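Trodura Opens Share Plan to Small Savers as It Prepares for April Investor Day

STUSTLOW, January 2025

Trodura, the family-founded maker of pumps, valves and industrial seals, said today that it is opening a direct share purchase plan for everyday investors, with a minimum first purchase of $225 and no fee for reinvesting dividends. The plan will be run by Bakhtiari, the transfer agent that has looked after the company's shareholder register since Trodura first listed its stock.

For a good many years, people who live near our plants, or who used to work in them, or whose parents did, have written to us asking how they might buy a few shares without having to open a brokerage account. We have always answered those letters as kindly as we could, and we have always had to say that we didn't have a way. Now we do, and we could not be more pleased to be able to write back with better news! 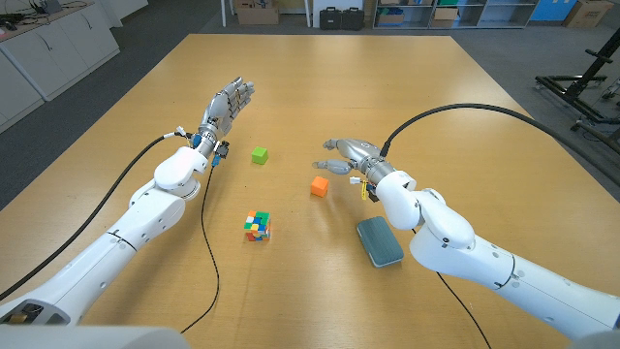
Under the plan, new investors can enroll online or by mail, and existing registered shareholders can join by filling in a short form that will arrive with their next dividend statement. After the first purchase, additional amounts can be as small as $25 a month, taken from a checking or savings account. Purchases will be made 2 times each month at the market price on the day, and fractions of a share will be credited to the account, so that every dollar goes to work.

"My first shares in anything were a gift from an aunt, and I remember reading the annual report at the kitchen table and understanding maybe one page of it," said Nhung Kim, chief financial officer of Trodura. "I would love for more people to have that experience, and I would love for them to understand more than one page. We are rewriting our shareholder letter this year with that in mind, and if any part of it is still hard going, please do write and tell me so."

Trodura will also hold its first investor day open to individual shareholders in April, at the Urklow plant. There is room for 200 guests, and seats will be given out in the order that requests come in. The morning will be taken up with presentations on the order book, debt and spending plans, followed by lunch (a proper sit-down one) and a long question period with the management team.

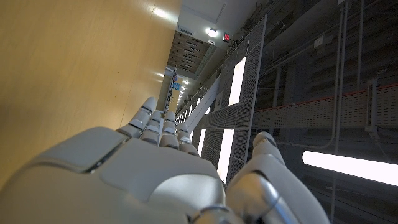 The board has kept the quarterly dividend unchanged and expects to review it after the full-year results are published. The company is not changing its financial outlook with this announcement.

"Steady owners make for a steady company," said Kamlesh Tomar, head of investor relations. "I have spent a lot of happy hours on the phone with shareholders who hold 116 shares or fewer, and they ask some of the best questions I get."

Plan documents, including the full schedule of charges for selling shares, are available from Bakhtiari on request. Please read them before investing. The value of shares can fall as well as rise, and dividends are not guaranteed. This release is not an offer to sell securities, which is made only through the plan prospectus.

About Trodura
Trodura makes pumps, valves and industrial seals for water utilities, food processors and chemical plants. It has its head office in Stustlow and its largest plant in Urklow.

Contact
Kamlesh Tomar, Investor Relations, Trodura, Stustlow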